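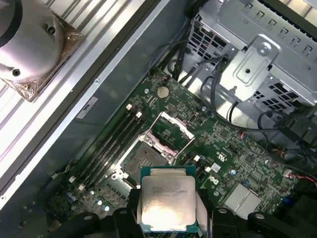

Anyone who pays a shop to put in a processor is paying for ten seconds of work and a lot of throat-clearing, Ragnvald Dalen told me before I had my coat off. I had come to Dustevton to hear why it was worth paying for, so this was a poor start.

The trade in old desktop computers runs on a promise I have never quite believed: that a machine headed for the dump is one cheap part away from being useful again. Sellers like Sæther will send you a used motherboard, a chip to match and a page of cheerful instructions. The bundle I looked at cost 200 dollars. The same page said it would "feel like new." New compared with what?

Dalen's bench sits at the back of a brick building put up in 1937, and the light is terrible. He is right about the ten seconds. The load plate swings up, the chip goes down into the socket, the plate comes back over it. With the pins in the board and the contacts on the chip, there is nothing to push. That bothers people. They expect a click or some resistance, so they press, or they slide the thing around looking for a better fit, and then they own a board with bent pins and a seller who has stopped answering email.

Is it fixable? The forums say yes, with a needle and patience. I tried it in October on a dead board and straightened 2 pins before ruining the ones next to them. Dalen has better hands and still turns most of those jobs away.

What the instructions skip is everything around the chip. A socket that fits is no guarantee the board will know what to do with the processor in it. Memory is often extra, and a board with four empty slots looks like a bargain until you go shopping to fill them. The coin cell may be as old as the board. Thermal paste gets one line, usually "apply a small amount," and I have seen grown adults argue over that for an entire evening.

Prasent, which sells the same sort of bundle with a nicer box, offers to do the fitting for a fee. I asked what the fee covered and got a paragraph about peace of mind. Fevico sends a video.

Add a cooler, memory and a fresh drive and my revived desktop came to 400 dollars. It opens a spreadsheet perfectly well. So did the one I was replacing, most mornings.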